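征集参与者：家里的毛巾怎么用、怎么洗、什么时候不要了

Promia 是一个关于家用纺织品的小型调查。我们现在寻找说中文的家庭和个人，请你们用五个星期的时间，记录自己家里的毛巾。报名到五月底为止。

去年我们已经用德语和荷兰语做了同样的记录，收到的内容很丰富。但是参加的人生活习惯都比较接近，所以今年我们增加了中文组。

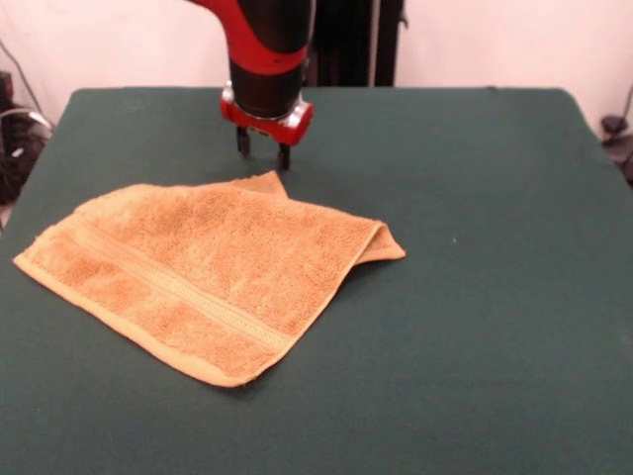
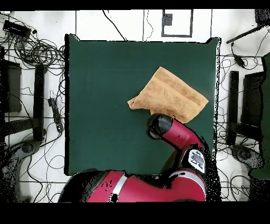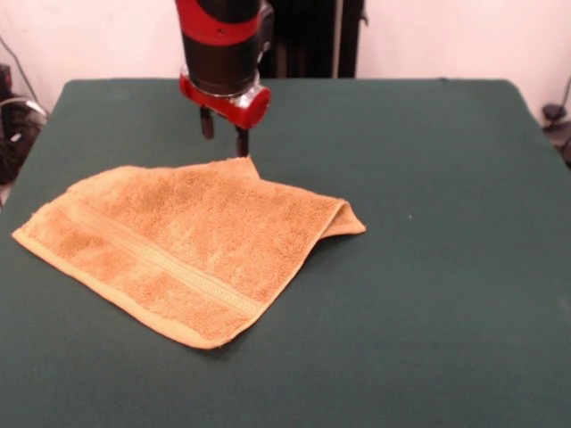

为什么问毛巾

毛巾几乎每个家庭都有，可是很少有人写下来它是怎样被使用的。商店里的标签会告诉你洗涤的温度，却不知道你家有没有阳台，也不知道你是每天换一条，还是一条用到周末。我们在前一次调查里看到，同一个家里的人对“干净”这个词的理解也可以很不同。有一位参与者写道，她的丈夫认为擦过手的毛巾还是干净的，她认为不是，他们为这个问题已经讨论了很多年。

在和中国朋友的谈话中，我又学到了一些以前没有想到的区别。比如洗脸的毛巾和洗脚的毛巾要分开，有的家庭连盆也要分开；比如有人只用手洗小毛巾，而浴巾放进洗衣机；比如旧毛巾先变成擦桌子的布，然后变成擦地的布，最后才扔掉。这样的“一条毛巾的一生”正是我们想收集的。

我们对下面这些问题感兴趣：

家里的毛巾各有什么用途，谁用哪一条，怎样区分（颜色、位置、绣的名字，或者只靠记忆）；
多久洗一次，和什么衣物一起洗，手洗还是机洗；
在哪里晾干，冬天和梅雨季节怎么办；
毛巾变硬、有味道或者掉毛的时候，您试过什么办法；
一条毛巾从什么时候开始算“旧”，旧了以后去哪里；
这些习惯是从谁那里学来的，搬家、结婚或者出国以后有没有改变。

回答没有对和错。如果您觉得自己家的做法太普通，不值得写，请您还是写，普通的做法对我们最有用。

谁可以参加

您年满十八岁，日常生活中主要用中文，或者在家里用中文。您住在哪个国家都可以。简体字、繁体字都可以，方言的词语也欢迎，如果我们不懂，会写信请教您。

一个家庭可以由一个人代表参加，也可以几个人一起记录。几个人一起记录时，请每个人用不同的名字或者符号，这样我们读的时候不会弄混。独居的人、住学生宿舍的人、和房东共用洗衣机的人，我们都需要。特别希望有和老人一起住的家庭，因为在前一次调查中这样的家庭太少。

如果您的工作是生产或者销售毛巾、洗衣粉、洗衣机，很抱歉，这一次不能参加。在酒店或者洗衣房工作的人可以参加，只是请写自己家里的情况，不要写工作单位的情况。

中文组最多接受 100 个家庭。报名的人如果更多，我们会按照居住地区和家庭大小来选择，尽量让各种情况都有。没有被选上的人也会收到回信。

需要做什么

第一步是开始的问卷。您填写家里有几口人、用什么洗衣设备、毛巾大概放在哪里。填写不需要特别的准备，中间可以停下来，以后再继续。

第二步是记录。每个星期请您写一篇短文，长度在 300 字左右就足够，写得更长也没有关系。每个星期我们会寄给您一个题目，例如“今天早上第一条用过的毛巾”或者“一条我不愿意扔掉的毛巾”。您可以跟着题目写，也可以写别的。不愿意打字的人可以录音，我们把录音整理成文字，然后请您检查。

照片是自愿的。如果您愿意拍照，请注意照片里不要出现人的脸，也不要出现写着地址的信件或者包裹。手机拍的照片完全可以，不需要把毛巾先叠好。

第三步是一次谈话。记录结束以后，我们会请一部分参与者通过电话或者视频谈一谈。是否同意谈话，不影响您参加前面的部分。谈话由 Hakim Kwok 主持，他会说普通话和广东话。

请不要为了这个调查改变您的习惯，也不要买新的毛巾。如果在这段时间里您出门旅行，就写旅行中的毛巾，或者写您没有带毛巾。

报酬

全部记录完成以后，每个家庭得到 300 瑞士法郎，或者按照付款那一天的汇率换成您当地的货币。参加谈话的人没有另外的报酬，这一点请您在报名以前知道。中间退出的人，我们按照已经完成的星期付款。付款通过银行转账，通常在最后一篇短文收到以后的下一个月。您需要自己了解当地关于这种收入的税务规定，我们可以提供一张收据。

如果几个人一起记录，报酬仍然是按家庭计算，怎样分配由你们自己决定。

关于您的资料

您的姓名和联系方式与您写的内容分开保存。能看到全部原文的人只有 Annelies Danzer、Hakim Kwok 和我。在我们以后的文章里，如果引用您的句子，会使用一个别的名字，并且去掉可以认出您的细节。引用以前，我们会把那一段寄给您看，您可以说不同意。

您随时可以退出，不必说明原因。退出的时候，请告诉我们是否要删除已经寄来的内容。文章发表以后，我们就不能再从印好的书里删除了，所以请您在那以前决定。

结果会放在哪里

Annelies Danzer 正在准备一本关于家务和纺织品的小书，由 Kavell 出版，中文组的内容会成为其中的一章。书是德语的，但是中文的引文会保留原文，放在译文旁边。我认为这很重要，因为有的词翻译以后就失去了味道，例如“拧干”和“绞干”，在德语里我只能用同一个动词。每个完成记录的家庭会收到一本书。

另外，Toon Van Leeuwen 会用一部分短文在 Widmer 图书馆做一次朗读。只有在报名表上特别选择“同意朗读”的人，他们的文字才会被使用。朗读的时候会有中文和德语两种声音，如果您愿意自己录下自己的文字，请告诉他。

调查的费用由 Trandberg 基金会支付。基金会不参加选题，也不看原始的记录。

怎样报名

请写一封电子邮件，题目写“毛巾 中文组”。在信里请告诉我们：

您希望我们怎样称呼您；
您住在哪个城市或者地区，不需要详细地址；
家里有几个人，有没有孩子或者老人；
您想打字还是录音；
您从哪里知道这个征集。

不需要写简历，也不需要写您为什么想参加，不过如果您已经有一个关于毛巾的故事，可以马上写在信里。我们收到以后会给您寄报名表和一份资料保护的说明。请您读完、签名以后再寄回来。签名可以用手写以后拍照。没有收到签名以前，我们不能把您放进名单。

地址是 promia 加上 Kavell 出版社的邮箱后缀，在本页最上面的“联系”里可以找到。付款和收据的问题请直接写给 Beat Imhof，他读英语和德语，如果您用中文写，我会帮他翻译，只是回答会慢一点。

几个已经有人问过的问题

纸巾算不算毛巾？如果在您家里纸巾代替了毛巾，请写下来，这个也属于我们的题目。一次性的洗脸巾也一样。

浴袍、枕巾、毛巾被呢？枕巾和毛巾被可以写，我们很高兴知道它们还在被使用。浴袍请放在最后的自由部分。

我家有阿姨帮忙洗衣服，可以参加吗？可以。请先问她是否同意您写到她，并且不要写她的姓名。如果她自己也愿意写，她可以作为另外一个家庭报名，得到自己的报酬。

孩子可以写吗？十八岁以下的孩子不能单独报名，但是他们说的话和画的画，可以由父母在征得孩子同意以后放进记录。

我忘记了一个星期怎么办？请在下一个星期补写，写上是补的就可以。忘记两次，我们会写信问您是否还想继续，您不用觉得不好意思。

我的中文是在学校里学的，后来又在成都住过一段时间，如果这篇征集里有不自然的句子，请原谅，也请告诉我。我很愿意改正。

Corina Grabner
Promia 中文组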